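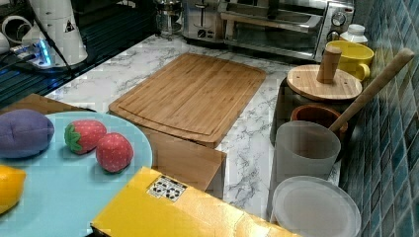

**Home & Laundry > Stains & Washing > Kids' Stuff**

**Play food smells musty after being in the basement, can I just machine wash it?**

Got a big bag of cloth play food from my sister, strawberries, lemon, that sort of thing. Sat in her basement in Umemcombe since last January. No mold that I can see but the smell is pretty strong, esp. the stuffed ones. Tags are gone on most of it. One tag says surface wash only and the rest is faded.

My daughter chews on everything so I don't want perfume sprays on it. Washer is an old top loader, a Zervas, with the post in the middle. Need them done by Thursday if possible, we have kids coming over. Also is it worth using vinegar or is that just one of those internet things?

*posted by Stetham_mom*

---

**Savvas Papadakis**

Machine is fine for most of them. Zip pillowcase or a mesh bag, tie a knot in it so it can't work open. Cold, gentle, half the detergent you'd normally use. Less really. Stuffing holds on to soap and then they dry stiff.

Vinegar does help with musty. Half a cup in a sink of cool water, soak 40 minutes, squeeze (don't wring), then wash. Smell of the vinegar goes away once they're dry. Don't mix it with bleach, ever.

Check first:
- red ones for bleeding. Wet a white rag, press hard on a spot on the back. If you get pink wash the reds alone
- anything glued on, felt leaves and so on. Glue lets go in the wash, hand wash those
- squeakers or rattles inside, those get surface wiped only

Drying is where people mess up. Outside looks dry and the middle is still damp and you get the same smell back in a week. Fan on them, turn them over, 2 days minimun for the fat ones. So start now if you want Thursday.

---

**Spyros Vasilakis**

just throw them in the dryer on hot, did mine for 50 min and they were fine

---

**Prarnum_Pat**

Would NOT do hot. Did that with a felt set and it came out lumpy, two seams split. Air only/no heat if you use the dryer at all, put a couple clean tennis balls in to break up the stuffing.

If you don't want to get them wet, baking soda works ok for a light smell. Big bag, toys, cup of soda, shake, leave overnight. Then vacuum with the brush thing. Took me 9 days of redoing it on a really bad bunny tho so maybe not for your deadline.

Look over the seams before they go back to her, especialy if she chews. Any stuffing poking out, sew it or toss it.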